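About us

Kudmont Moving & Storage
Clasville and the towns nearby

Who we are

We move people. Apartments, houses, small offices, one church organ (never again, though we said that about the pianos too). Started with one van and a borrowed dolly, now 5 trucks and a warehouse out on the Druremero road. Still family owned. Still answer our own phone, mostly before the third ring.

Started in June, the worst month to start a moving company, everybody in Clasville wants to move the same weekend. We took every job that called. Learned fast. Broke a lamp on the first day, paid for it, kept the base on a shelf in the office.

What we do

Local moves, inside Clasville and out to Villa and back. Packing, full or just the kitchen (most people only want the kitchen). Unpacking. Storage by the month. Boxes and paper delivered to your door a week ahead, and we pick up the empties if you flatten them.

Long distance – up to 1000 miles with our own trucks and our own crew. Past that we'll give you the number of somebody good.

We don't do: cars, live animals, propane tanks, hot tubs. Please stop asking about the hot tubs.
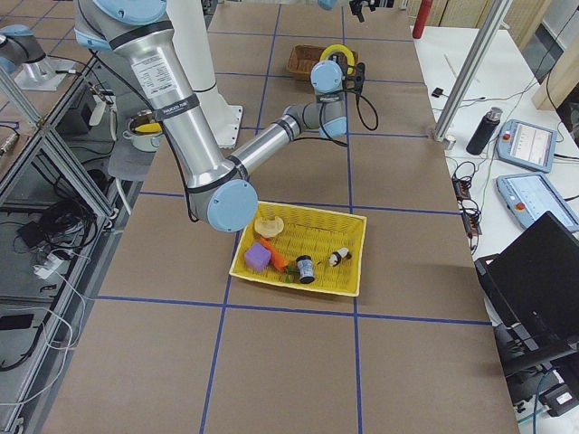 How we price

By the hour for local, flat price for long distance. Written quote before you sign anything. Stairs are included. Elevators are included. Waiting on your landlord for the keys is included up to half an hour, after that the clock runs, sorry.

No deposit on local moves. Storage is first month up front. If the quote is wrong becuase we measured wrong, we eat it. If the quote is wrong because there was a whole second garage, we need to talk.

The warehouse

2000 square feet when we signed the lease, more now that we have the unit next door. Dry, heated, locked at night. Each customer gets a bay with a number on it and a list of what's in the bay, you get a copy and we keep a copy. Come see your stuff any weekday, call first so somebody can bring the ladder.

We sell supplies at the front counter too. Small, medium and large boxes, wardrobe boxes, dish packs, paper by the bundle, tape, mattress bags. Used boxes are half price when we have them. Bring back what you didn't open and we'll refund it.

A few things we believe about packing, after a lot of years of it:

Books go in small boxes. Always small boxes.
Two strips of tape on the bottom, one on top.
Plates stand on edge, like records.
Write the room on the side of the box, not the top. You can't read the top when they're stacked.
Keep the coffee maker out until last.
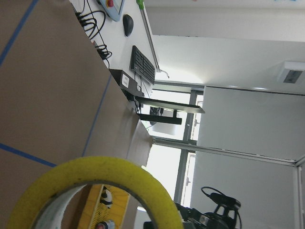 Office Manager, Kudmont Moving & Storage
Page updated 28 March 2020

I do the scheduling and the billing and I wrote this page, between phone calls, so forgive the spelling. Been here since the second truck. Before that I was a customer – they moved me from Villa to Clasville in the rain and nothing got wet, and I asked if they were hiring.

The crew

Everyone on the trucks is on payroll. No day labor. New people ride with an experienced crew lead for their first month and don't touch a piano until somebody says so. Background checks on all of them, me included.

We wear shoe covers if you ask. We put down floor runners weather you ask or not. Lunch is on us, you don't need to feed anybody, although people do and the guys remember which houses.

Around town

We lend a truck to the Clasville school book sale and the Villa food drive every year. Spare boxes go to the library. If you run something local and need a truck for a morning, call, worst we can say is we're booked.

Find us

Kudmont Moving & Storage
791 Druremero Road, Clasville
Counter open weekdays and Saturday mornings
Parking in back, please don't block the loading door

Quotes by phone or at the counter. Have a rough list of the big furniture ready and tell us how many stairs.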